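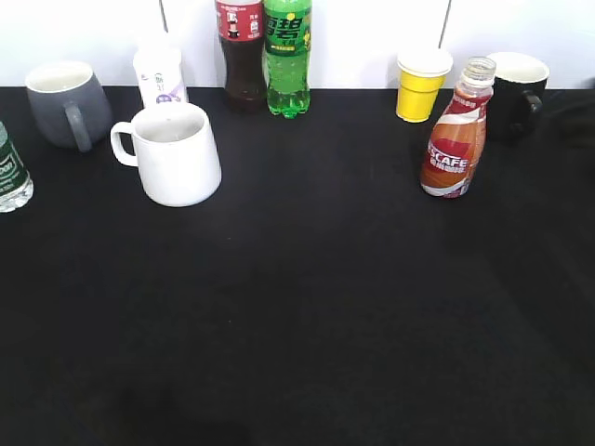

Friday, Lonthorpe, back room

Second pass at the sorting rules for the drinks table. The first version said "cups left, bottles right" and did not survive a week, as the bottles come in at every height and the mugs have handles that need clearance on one side. Current layout is a single row against the wall with the whole front of the black surface kept clear for pouring. The white mug sits forward of the white plastic bottle and hides part of its printing, and that is the fault I want to fix first. Anything with a label has to be readable from the front edge without lifting it.

Handles. The gray mug has its handle toward the front and slightly right, the white one has its handle to the left. Either is fine alone. Side by side they use up more width than the mugs themselves. Proposal: all handles right, mugs spaced one handle apart. Left-handed users can turn them.

Soda. Cola and the green bottle stay together, shoulder to shoulder against the wall. No change. They are the tallest things we pour from and they are the ones people reach over the mugs to get, so the mugs should not be directly in front of them.

Covering. Black matte cover stays for now. It shows lighter patches but does not glare under the ceiling lights, and the white mug stands out well against it. The Medwood sheet we tried in May was easier to wipe and worse in every other respect - rings on it by noon, and a bottle set down fast would slide. If the cover goes out for washing, put the spare down dull side up.

Pour test. Used the Boto measuring jug, 415 ml of tap water into each of the two mugs, to see whether one fill level would do for both. It will not. The white mug widens toward the base, so the level drops faster than you expect once you start drinking, and a mark on the inside wall means little. Going back to filling by weight on the Kao scale. Tare with the mug on. The scale reads to 1,000 g, enough for a full mug but not for a full bottle, so do not weigh bottles on it.

To do:
- shift white mug clear of the white bottle
- all handles right
- tape line 100 mm in from the front edge, nothing parked in front of it
- check the spare cover for lint
- new batteries for the scale, takes 2

Cap sizes still not written down. Will do them when the next bottles come in.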